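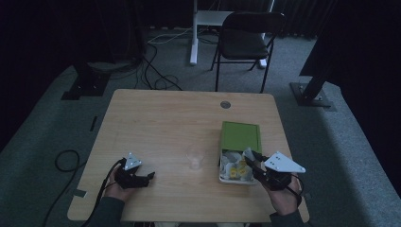

Snack Box Swap -- Your Questions

The Dindberg Snack Box Swap is back for another season, and we could not be happier! Below are the questions we hear most, from first-timers and from people who have been swapping since the beginning.

What is the swap, exactly?
You pack a box of small snacks, somebody else packs a box of small snacks, and the two of you trade. It's as simple as that, and opening a box you know nothing about is still my favorite part of the month.

What kind of box should I use?
Any sturdy box with a lid. Hinged lids are great because they can't wander off while you're packing. Color is completely up to you -- we love a bright one! Please stay under 30 centimeters on the longest side so that it fits on the pickup shelf.

What goes inside?
Individually wrapped things, please: crackers, hard candy, dried fruit, little cookies, tea bags. Small packets are the most fun because there's always another one hiding underneath. Home baking is wonderful, but we can't take it in the swap.

Do I need filler?
Yes, and you don't have to buy any. Plain white paper, crumpled up and then opened out a little, does a lovely job. Put a layer on the bottom, add your snacks, then tuck more paper into the gaps. Close the lid and tilt the box gently. If you hear things sliding, add another sheet.

Should the snacks sit on top or be buried?
Bury some of them! Trevor Dhillon once hid a single lemon drop so well that his partner found it in March, when she finally reused the paper. We do ask that you slip a list of contents inside the lid so nothing gets thrown out by accident.

Can I put chocolate in?
In cool weather, sure. Wrap it in its own twist of paper and keep it toward the middle.

What about allergies?
Every sign-up form has a space for them, and your partner's answers come to you before you pack. Read them twice. Leave the original wrappers on everything so the ingredients can be checked. If a wrapper has no ingredients printed on it, leave that snack out.

How much should I spend?
Up to 50 dollars a season is the limit, and most people spend far less. A thoughtful mix beats a pricey one every time.

I'm unpacking my box. Any tips?
Take it slow and clear a table first. Lift the paper out a piece at a time and feel each one before it goes in the recycling (see lemon drop, above). A small cup is handy for the tiny things that would otherwise roll away.

Do I get my box back?
Boxes travel on with the swap. If yours is special to you, write your name under the lid and Karine Carrier will set it aside at the next exchange.

Can kids join in?
Absolutely, with a grown-up sharing the sign-up. They tend to be terrific packers and very generous with the filler.

How do I sign up?
Fill in a card at the front desk. Sign-ups for the next round close on Friday, September 27, 2019, and partners are matched the week after.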